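April 2023, late, tea gone cold

Right, getting this down before I forget what we agreed. Head full of pears.

Yutong's idea from the Kaditz trip is the one we're going with. Stop training the grasp on perfect fruit. Give the thing marks, bruises, flecks, a bit of lean, and see if the policy still finds the middle of it from the overhead view. She's called it Ollora in the config, no idea why, it's stuck now. Old method was Deris, clean textures only. So Deris v Ollora, same arm, same table, same bowl, all in sim for now.

Spent the morning on the overhead stuff. Wanted to know if the grasp point gets dragged about by the dark spots. Fruit lying on its side, neck pointing away up to the left, brown marks down the right flank and that black puckered bit at the bottom end. Deris loves the bottom end. Goes for it like it's a target.
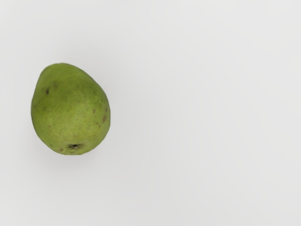 Anyway so Dehua's fix, which I was rude about last week and will have to apologise for, is to shuffle the blemishes between renders but keep the shape and pose the same. Same fruit, marks moved, and the loss punishes any shift in the grasp point. Dead simple. Two lines in the loader and one in the loss. I'd wanted to do something with edges and am glad I didn't get round to it.

Ran 500 episodes each. Deris dropped or missed 30, Ollora 4. Checked the seeds becuase I didn't believe it. Same seeds. Ran it again after lunch with new ones and it held up, a bit closer but not by much. Won't put the second lot in the table till Ximeng has been through my scripts, she found the bowl offset bug in October and I still go hot thinking about it.

Things that went wrong today, for the writeup:
- shadow softness was reset to default in one config, had to redo the lot
- my plotting script swapped the colours AGAIN
- the release height is hard coded, Queiroz's old code, found it in 3 places

Placing is the next headache. Picking from above is one thing, but once it's up and over towards the bowl the fingers hide a good bit of the fruit from the side view, and the policy has to remember how it's sitting. Lifts fine. Then it dithers. Dirk says add a short history to the input, Yaqin says just slow the carry down and stop fussing. Tried Yaqin's first as it costs nothing. Helps a little, I think. Need to look at the bowl cases one by one, esp the ones with the bowl to the left and nearer the viewer.
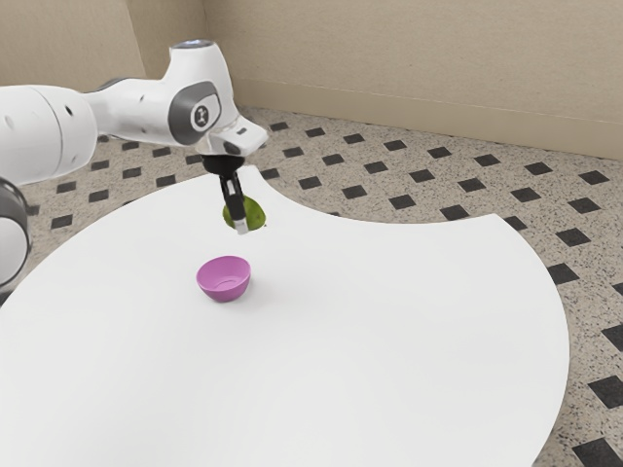

Does moving the marks about help with the placing as well as the picking?

Only by way of a better grip, as far as I can tell. Once I take out the bad grasps the two methods place much the same, so the carry is its own problem and needs its own fix. Wrote that on the board in big letters so Dirk stops asking me.

He'll want real fruit next. Fair enough, but I want the history thing tried first, otherwise we'll be chasing two faults at once on hardware and I know who'll be stood there till ten at night with a bag of pears. Yutong thinks the gap to real won't be bad, the marks are the part that usually caught us out. Hope she's right. I'm less sure about the lighting, ours is very soft and even and the lab's is horrid.

Overnight job is queued, history length three, slow carry off. Checked the disk this time. Labelled the run with the date like a grown up.

Email Ximeng the seeds. Say sorry to Dehua. Buy milk.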